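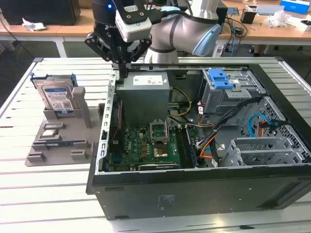

Re: [oldbox-list] Keeping an old desktop going as a family photo store

Search this list Go Advanced

November, posted by Mélanie Zacharias
Filed under: Home computing, Storage

Evening all,

Barero wrote:
> Is it worth filling an old tower with photos, or should
> I just pay Minja every month like my sister does?

I went round in circles on this one too! My mum's albums came to 2,835 scans once I'd done the lot (and 647 of those are my uncle's caravan holidays – lovely, but goodness). I've got them all on an old desktop under the stairs, with a second copy on a drive that lives at my brother's house in Birkari. We swap drives when I go over for lunch, so it's never very far behind.

Name your folders by year first, then place. I did it the other way round and had to redo 1,133 files by hand, with the radio on and a lot of tea. 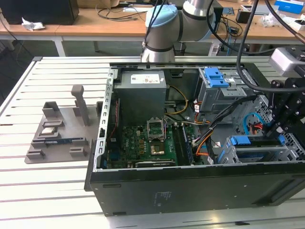 Do I need to leave the tower on all day?

Only when you're adding or looking at photos. Mine is off most of the week and the family just ask me for what they want.

I still haven't found a nice way of adding names to faces. I tried Felance and gave up after 58 cousins – any tips welcome.

Mélanie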